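Section 3: Setting Up Your Gorkell Under-Counter Waste Sorter

Before you begin

Read this section all the way through before you remove the packing straps. Setup takes one person less than an afternoon, but lifting the cabinet frame into place is easier with two.

You will need a Phillips screwdriver, a level, a tape measure, a pencil and the hardware bag marked S. The hex key is taped to the underside of the top rail. If the hex key is missing, any 4 mm key will fit.

CAUTION: The frame is heavy at the rear. Do not stand it upright on its runners before the wall bracket is fixed.

CAUTION: Keep the plastic wrapping away from children and pets.

Choosing the location

The sorter fits a standard base cabinet with the door removed, or it can stand alone against a wall. Pick a spot where the drawer can open to its full length and where you can still walk past it. Do not place it next to an oven, a space heater or a dishwasher vent. Heat softens the drawer seals and they will stop closing flat.

The floor must be level from front to back. A slight slope from side to side can be taken up with the feet.

Fitting the frame

1. Lay the frame on its back on a blanket or a piece of cardboard.

2. Screw the four feet into the corner plates. Turn each one in until it stops, then back it out one full turn.

3. Hold the wall bracket against the wall with the lip facing up. The top edge should sit 189 mm below the underside of the counter. Mark the holes with a pencil.

4. Drill the holes and fit the wall plugs. The plugs supplied are for masonry. For drywall, use anchors rated for the weight given on the label inside the frame.

5. Screw the bracket to the wall. Check it with the level before the last turn.

6. Stand the frame up and slide it back until the rear rail drops over the lip of the bracket. You should hear it seat.

7. Adjust the feet until the frame does not rock.

NOTE: If you are replacing an older Stinik frame, do not reuse its bracket. The lip is shallower and the rail can ride up over it when the drawer is full.

Fitting the drawer

1. Pull both runners out to their full length.

2. Set the drawer on the runners with the handle facing you.

3. Push the drawer in slowly. Both catches click at the same point. If only one clicks, pull the drawer out and start again.

4. Open and close the drawer several times. It should pull itself shut over the last few inches.

If the drawer scrapes on one side, loosen the two side screws on that runner, move the runner up or down by a hair, and tighten them again. Do not oil the runners. They are packed with grease at the factory, and household oil will wash it out.

Placing the containers and liners

The drawer holds 3 containers: one for trash, one for bottles and cans, and one for paper. The trash container goes at the back, where the lid seals tightest. The other two can go in either order.

1. Wash each container with warm water and dish soap and let it dry.

2. Drop the container into its ring and press down on the rim until it is flush all the way around.

3. Open a liner and fold the top over the rim. Tuck the loose part under the clip at the rear.

4. Lower the liner ring over the fold. The liner should lie against the walls of the container with no air trapped under it.

Replacement liners are sold under part number 1924 in rolls. Other brands will work if they are wide enough to fold over the rim, though thin liners tend to slip out of the clip.
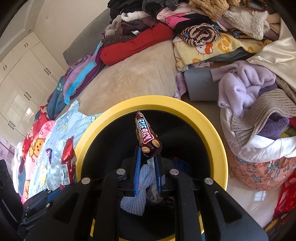
Can food wrappers go in the container for bottles and cans?

Put them in the trash container unless your local collection service lists them as accepted. Many snack and candy wrappers are made of layers of plastic and metal film bonded together, and most home pickup programs do not take them. Paper sleeves and cardboard boxes can go in with the paper if they are clean.

Attaching the sorting labels

A sheet of labels is included in the document pouch. Wipe the front of each lid with a dry cloth, peel the label from one corner and smooth it down with your thumb. A label can be lifted and moved during the first few minutes. After that the adhesive sets.

Blank labels are at the bottom of the sheet for towns that collect glass separately or that combine paper with other recycling. Use a permanent marker and let the ink dry before closing the drawer.

Setting the lid tension

The lids lift when the drawer opens and drop when it closes. Tension is set with the dial on the left side of the frame.

1. Turn the dial to the middle mark.

2. Open the drawer at normal speed and watch the lids.

3. If they rise late or stay down, turn the dial one click toward the plus sign.

4. If they bang against the top rail, turn it one click toward the minus sign.

CAUTION: Keep fingers away from the lid arms when the drawer is moving.

Using the odor filter

The filter cartridge slides into the slot above the rear container, arrow pointing up. Remove the foil from both sides first. Write the date of fitting on the tab, in the form Tue 6 April, so you can see when the next change is due. Replace the cartridge every season, or sooner in hot weather. It cannot be washed.

If something goes wrong

Drawer will not close: Look for a liner caught behind the container. Check that the rear container is pressed fully into its ring.

Drawer drifts open: The floor slopes toward you. Raise the two front feet by half a turn.

Lids do not lift: The lid cord has come off its pulley. Follow the steps in Section 5.

Code 213 on the optional Song lid sensor: The battery is low or the sensor window is dirty. Wipe the window, then replace the battery if the code remains.

Spare parts and the Gimstead extension rack are listed in Section 7. Have the serial number ready when ordering. It is printed on the label inside the frame, on the right-hand side.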